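3.2 Working over the open box

The arm was put together over one summer in the shared workshop at Skalthorpe, on a bench that also had to serve for soldering, bike repairs and a good deal of tea, and we wanted the task to be something that people at home would recognize. We settled on household bits and pieces in an open cardboard box, and we gave the control software the name Widon, after an earlier project of ours that never got past the drawing stage. The only instruction we gave it was to get one thing at a time, in whatever order it liked.

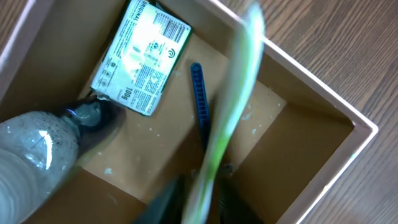
Figure 4. Wrist camera view into the cardboard box, with a white food package marked "100g", a slender dark blue plastic object and a clear plastic bottle. The green-and-white object is blurred by motion.

Clear plastic gave us more trouble than we had expected, and we spent a happy but rather slow week finding out why. Widon picks its grasp from the outline of an object, and the outline of a see-through one depends a great deal on the lamp overhead. Shiny wrappers have a related problem – a bright reflection can split one package into two in the segmentation, and the arm will then aim politely for the gap. We tried 12 settings of exposure and gain before choosing one that we could live with, and we kept it for every trial reported in this paper.

Motion blur was the other thing we had to make our peace with. The camera sits so close to the fingers that even a modest swing smears whatever is near the lens, so we discard those images for planning and ask the arm to pause for a moment before each new decision. This makes it slower, of course, but in a home workshop a slow arm is a comfortable neighbor.

The table needed some care too. Wood grain and patches of glare both produce strong edges, and our first version of the detector was very fond of them. We added 3000 training images of bare and nearly bare surfaces, collected in the evenings, and false detections became rare enough that we could leave the threshold alone. 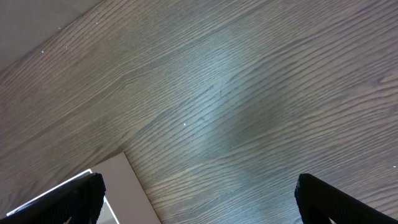

3.3 Trial procedure

Each session had 13 trials, with the box put back in its starting place by hand between them.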